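Wed 5 May

Letthorpe again, and the two-armed cell in the simulator. Selness say it needs no looking after because it isn't real. I've heard that before. Someone changed the gripper offsets on the left arm and wrote nothing down, so I spent the morning putting them back to 60 and running it slowly with the yellow rack in its grip.

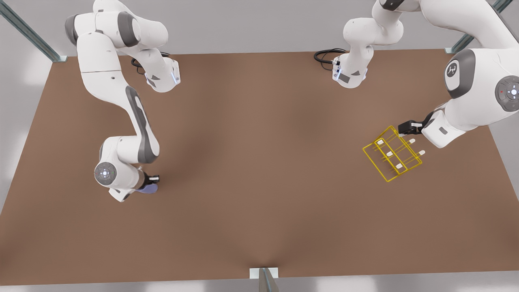 The log claims 1,282 clean cycles. I don't believe a word of it. A cycle counts as clean if the program gets to the end, whatever state the parts are in, and I've asked for that rule to be changed since August.

After lunch I did the mount views, which I'd put off. The Skorkness file has its own idea of where the bracket goes and I trust it about as far as the car park.

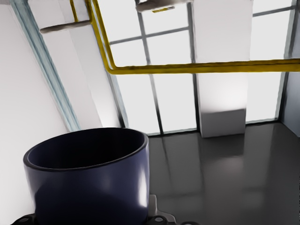

Saved both versions under different names. Tomorrow 200 runs at half speed with the old rule switched off, then we'll see what the figure looks like. Selness want 800. They can sit and watch them, then. Must remember to back up the offsets before anyone else logs in.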